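Flarar Handheld Gripper Kit: one month, one pair, a lot of cloth

I bought the Flarar kit in June, after the Kuvero pair we'd been using developed a wobble in one jaw that no amount of tightening would cure. The full set was 840 dollars. The Kuvero, for comparison, was cheaper to buy and cost me the difference in swearing.

You get 2 handheld units, the mounting hardware, a charging brick and a manual translated by somebody in a great hurry. "Please squeeze with intention" is a real line in it. I have been squeezing with intention ever since.

Assembly took me most of a Wednesday afternoon. The fingers go on with screws that are all nearly the same length, and you find out which ones weren't when the hinge binds. Do yourself a favor and lay them out by size first. Once everything is seated the action is smooth, with far less slop than the Kuvero had on its best day.

We use these for fabric demos. Folding, flattening, picking up a corner, that sort of thing. Fabric is where cheap grippers go to be humiliated. A block has the decency to stay the shape it was when you reached for it. A big sheet does whatever it likes, and the tool has to pinch a single layer off a flat surface without dragging the whole thing along with it. The Flarar's angled pads are good at this. They slide in low and close evenly, and I can usually get one layer on the first try. The Kuvero's flat pads wanted to grab everything or nothing.

The curved fingers took some getting used to. You keep thinking the tips are farther apart than they are, and for the first few days I came in too wide and bunched the cloth. By the second week my hands had worked it out and stopped consulting me.

Now the complaints. The trigger spring is stiff. Over a short session you won't care, but my longest day with it was 29 demos and I opened doors with my elbow that evening. The pads also pick up lint like it's their job, and a linty pad slips. I wipe them down between batches – a damp rag is fine – and keep a spare set in the drawer.

Software is the usual story. The Jundton controller app found both units right away, then lost the second one twice in the first hour. An update fixed that and moved the calibration button somewhere new, presumably to keep me sharp. Since then I've logged 3,088 demos across both units, and the only ones I had to throw out were my own fault.

Would I buy it again? Yes, with a softer spring and a different translator. If you mostly handle rigid parts, the Kuvero is fine and you can keep your money. For cloth, get the Flarar.

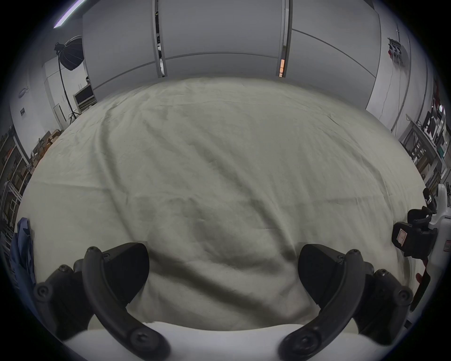
Jang: How are the pads holding up after that many demos? Mine started rounding off at the tips after a couple of months, and single-layer picks got noticeably worse before I figured out why. Swapping them fixed it. Agree on the spring, by the way. I switch hands when I can and it still gets me by late afternoon.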